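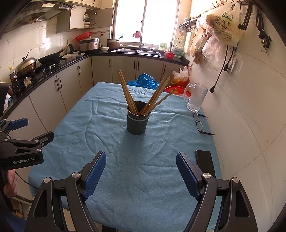 Augustina Aidoo would like the old market kitchen in Skukolthorpe to stay open in the evening also, and she wrote this in the first letter that reached the town office after the plan became public. Her letter asks why a room that is paid for by the whole town should close at the hour when most people come home from work.

The plan concerns the shared kitchen on Hanrahan Street, where residents can cook, eat together and borrow tableware for family parties. From October the kitchen will close at 4 in the afternoon on all days. The town office says the evening hours cost too much for heating and cleaning, and that the number of evening visitors went down during the winter.

Many users do not agree with this. A petition against the shorter hours has now 108 names, and more sheets are lying in the bakery and in the library. The people who signed it write that the winter numbers are not fair, as the kitchen was shut for nine evenings when the boiler was under repair.

The Horkorlow cooking club, which meets there after work, has made another proposal. The club would take over the cleaning on its own evenings and pay 70 dollars each month toward the heating. In return it asks for a key and for a place to store its plates, bowls and chopsticks, which the members now carry from home each time.

A second group, the lunch table for older residents, is not touched by the change. Its organizers have still signed the petition. They say that some of their guests come back in the evening with their grandchildren.

The town office answered on 21 June 2026 that it will look at the proposal before the summer break. It also said that nearly 500 dollars from the repair budget was not used and could cover a part of the evening costs until the end of the year. Until a decision is made, the present hours remain. Bookings for October are not accepted at the moment, but names can be left on the waiting list at the kitchen door.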